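Bavcombe's after-hours pet clinic to stay open through winter

Pet owners in Bavcombe and the farms out past the river will be able to keep taking sick and injured animals to the after-hours clinic on Arellano Street, after the practice confirmed the service will carry on right through the colder months.

The clinic, which is run by the Balen veterinary practice, began opening its side door in the evenings in May as a trial, and there had been a fair bit of worry in town that it would quietly come to an end once the trial was over. Anyone who has ever sat up with a dog that has eaten something it shouldn't have, or a cat that has come home holding one paw in the air, will know what a comfort it is to have a light on somewhere close by.

Before the trial, the nearest place open at night was a long drive down the highway, with a good stretch of it unlit and plenty of kangaroos about. The practice said 1172 animals had been seen after hours so far, most of them dogs and cats, along with a steady trickle of rabbits, guinea pigs, backyard chooks and one very cross cockatoo with a split beak (who has since gone home and is said to be eating well).

The evening service starts at 6 pm, when the daytime desk closes, and goes through until midnight. Owners are asked to ring first if they possibly can, so the nurse on duty can talk through what is happening and get things ready, but no animal in real trouble will be turned away for want of a phone call. After midnight the clinic's line goes through to an on-call vet, who can give advice or arrange to meet you there.

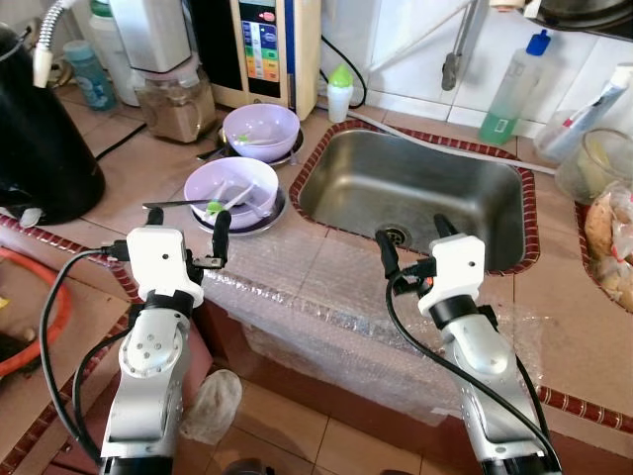
One reader wrote to us that the clinic saved her old kelpie after a snake bite in the back paddock, and that she would happily pay double the fee for the same care again. She added that the nurse rang the next morning to see how he was getting on, and again a few days later, and that she still gets a bit teary thinking about it.

The fee has been the main sticking point, it must be said. An after-hours visit costs more than a daytime one, and that will not change, although the practice has agreed to let owners spread a larger bill over several payments. Pensioners and concession card holders will have the first part of the consultation fee taken off, and they need only bring the card along and show it at the desk. Medicines, X-rays and overnight stays are charged separately, as they are in the daytime, and you can ask for a written estimate before anything goes ahead.

There will be a few other changes as well. The clinic has taken on 2 more nurses for the evening roster, and the overnight ward now has room for 16 animals, with the cats moved to a quieter spot well away from the barking. That last one has been on the wish list for years, and the cats have surely been wishing hardest of all! The small car park behind the building will have better lighting too, and there is a bell beside the side door for anyone who can't manage the handle with a heavy dog in their arms.

The practice is also bringing back its free pet care evenings, which used to fill the Cletetura Hall before they were dropped. The first will cover winter troubles — stiff joints in older dogs, rat bait, antifreeze, and what to do about a cat that refuses to drink — and a second, on first aid at home, will follow if there is enough interest. Tea and a biscuit are included, and there is no need to book, but please leave your animals at home for this one. 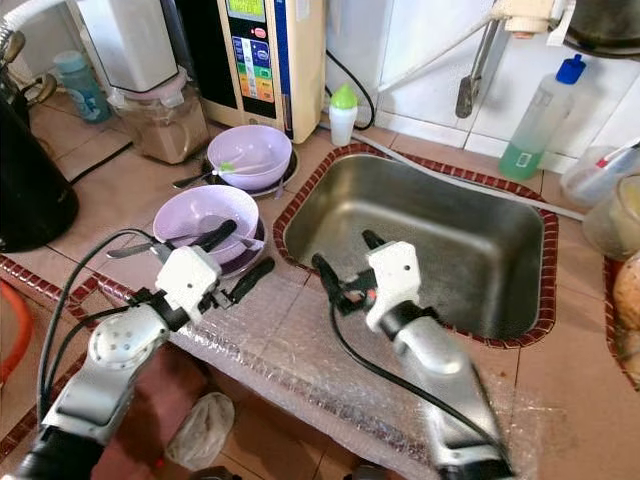

Please don't wait until midnight to ring about something you noticed at breakfast, another reader asked us to pass along, after spending an evening in the waiting room with a wheezing pug while the staff dealt with one emergency after another. It is a fair point and a kindly meant one. If your pet is off its food or limping, the daytime desk can very often fit you in, and it will cost you less as well.

Signs that should send you straight in at any hour include trouble breathing, a swollen and painful belly, fits, heavy bleeding, or a male cat straining to pass water. If you know what your pet has swallowed, bring the packet with you.

The after-hours number is unchanged and is listed on the clinic's front door. Fridge magnets with the number on them are free from the front desk.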